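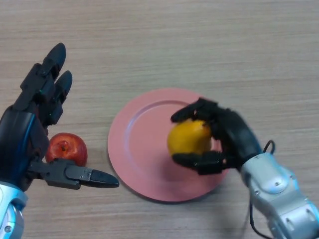
One fruit on the plate and held, one still on the table. Open afternoon at Humside.

Sep 2, 2022

The sign at reception said ROBOTICS LEFT, TOILETS RIGHT, and most of the coach party went right. That left a decent view for the rest of us on the Humside open afternoon, which had 34 names on the list and enough lanyards for twice that.

The bench was run by Oanh Võ, who looks after the planning software, and Vignesh Thomas, who looks after everything that sees. They have a friendly border dispute over whose fault things are. The job on show was fruit on a pink plate, two hands, one small red apple, and a second piece of fruit in yellowy orange that my neighbour and I failed to agree on. The perception code calls it "round_2", a fair compromise.

I had come expecting to hear about hands. Vignesh talked for most of his slot about the plate. His part of the system (Zurnier, for reasons lost to a pub) has to decide where the rim stops and the flat bit starts, and a soft shadow across pink looks a lot like an edge if you are a computer. An earlier version believed in a second, smaller plate inside the first and planned around it with great care. The cure took him most of April and 3,000 hand-labelled pictures of crockery. He still eats off a tray.

Oanh's half is the planner, Makard. It works out both arms together, so that the left one doesn't reach for something the right elbow is about to need. Each grasp gets a score out of a hundred, and anything below 93 is sent back to be thought about again. I asked why 93. She said 95 meant it never picked anything up and 90 meant jam.

What I liked best was the screen beside the bench, showing the plan as a ghostly pair of arms running 2 seconds ahead of the real ones. You watch the ghost do the job, then the metal catches up. When the planner changes its mind the ghost twitches, and a line of text tells you which rule it tripped over. Spanos, the logging tool that does this, was written to settle arguments between the two teams. It has settled some of them.

Questions were mostly good. A man in a fleece wanted to know if it could do grapes. There was a pause, and Oanh said grapes were on the roadmap, in the voice my dentist uses for flossing.

Tea was in the corridor, with a fruit bowl. The bus back to the station goes at ten to and twenty past, from the far side of the car park.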